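Body Care > Piercing and Tattoo > Healing and Aftercare

Helix bump after four months, change the jewelry or leave it?

ottmar_b
09/02/2019
Hello all. I had my helix pierced in April at a small studio in Trarnau. The first weeks were easy, I cleaned it two times a day with saline and did not touch it otherwise. Now in the fifth month I have a small bump on the back side, pink, not painful unless I sleep on it. No yellow or green fluid, no heat.

The piercer put in a straight titanium bar which is rather long. She told me to come back after six weeks to have it shortened, but I was traveling for work and then I forgot it. My question is if I should go now and change to a shorter bar, or if I should wait until the bump is gone. My sister says to wait. I have read many pages and they say opposite things.

Ottmar Brandes

granska_leo
Go now. The long bar is only for the swelling in the beginning. When the swelling is gone the bar moves in and out each time you put on a sweater or brush your hair, and the channel gets irritated again and again. I had the same on the left ear and it went down in two weeks after the change. But let the piercer do it, don't do it yourself in the bathroom.

Which saline do you use? Ready made or mixed at home?

ottmar_b
Mixed at home, sea salt and boiled water. I measure it with a kitchen spoon, so I can't say it is exact.

Also I should maybe say that I changed my eating in August, more fruit and vegetables and almost no sugar, as somebody in the other thread wrote that it helps the skin. This is from our table at the weekend.
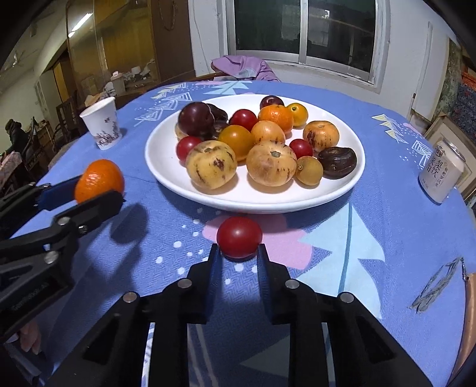 Mandarin and tomato, with the fruit plate behind.

I can't say if it does anything for the ear, but I sleep better.

gudrun_f
I don't agree with granska_leo. If you change jewelry in an irritated piercing you make a second irritation on top of the first. I would leave the bar alone for three or four weeks more, stop sleeping on that side, and see what happens. A travel pillow with a hole in the middle is good for this, you put the ear in the hole. I bought mine at Oltmanns and I still use it.

And please stop with the home mixed salt. Too strong salt dries the skin and then you get exactly this kind of bump. The sterile spray costs a little more but a can lasts me longer than a month.

granska_leo
With the pillow and the salt I agree. With the bar I don't. You can wait three weeks with a bar that is too long and it will be the same bump. The bar is the cause, so how can it heal while the cause is still there?

gudrun_f
You don't know that the bar is the cause. It can be the angle, it can be the salt, it can be the hair products. That is why I say change one thing, then look. If he changes everything on the same day he learns nothing.

sakamoto_y
I have read this forum for a long time but I don't write much. My experience is with two helix piercings, one healed in seven months and one took more than a year. With the slow one I had a bump three times. Two times it was from sleeping on it and one time it was from shampoo that stayed behind the ear. Now I rinse with clean water at the end of the shower and dry it with paper, not with a towel. The threads of the towel catch on the end of the bar.

About food I am not sure. I eat a lot of fruit in winter because my parents send me a box, and my ear was just as slow in winter as in summer.
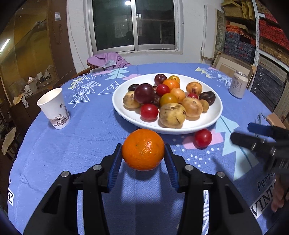 What did help me was to stop looking at it. I was turning the bar each morning to see the back side with a small mirror, and that was of course also touching. When I checked it only one time in a week it became calm.

binuvberg
I can only laugh a little about the fruit. My first studio told me to take zinc, the second told me to take nothing, and both piercings took the same time.

But one serious thing - a bump and an infection are not the same. If it becomes hot, or very red around, or the pain comes when nothing is touching it, go to a doctor and leave the jewelry in until he has seen it. In the upper ear it is cartilage and you should not wait there.

Dezső

ottmar_b
Thank you all. It is not hot and there is no redness around, only the bump itself. I have ordered the sterile spray and threw away the salt.

For the bar I called the studio. The piercer wants to look at it first and will decide then if she changes it or not. She also said the bar was meant to be shortened long ago, so I think granska_leo gets half a point. I have the appointment next week and will write here what she did.

gudrun_f
Half a point is okay with me. Ask her about the angle also, please. And wash the pillow case more often than you think is necessary.

granska_leo
Ask what length she puts in, and write it down. When I moved I had to go to a new studio and I had no idea what I was wearing.

Leonie

Tags: helix, cartilage, irritation bump, saline, jewelry length

Contact us | Forum rules | Privacy | Back to top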